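Coffee shops should stop asking for a tip before they have made anything. At Gremitz, where I stop on the way to work, the screen swings around while my order is still being typed in. I tip servers, and I always have. A muffin handed over in a bag is a different matter.
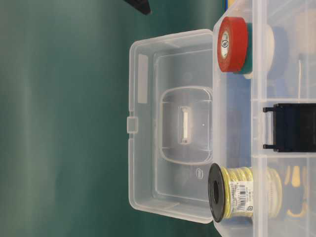

My friend Pouran Ansari waited tables for 12 years and disagrees with me. She says the extra dollar matters to the person behind the counter. I believe her – but then put it in the wage and charge me more for the muffin. I would pay it.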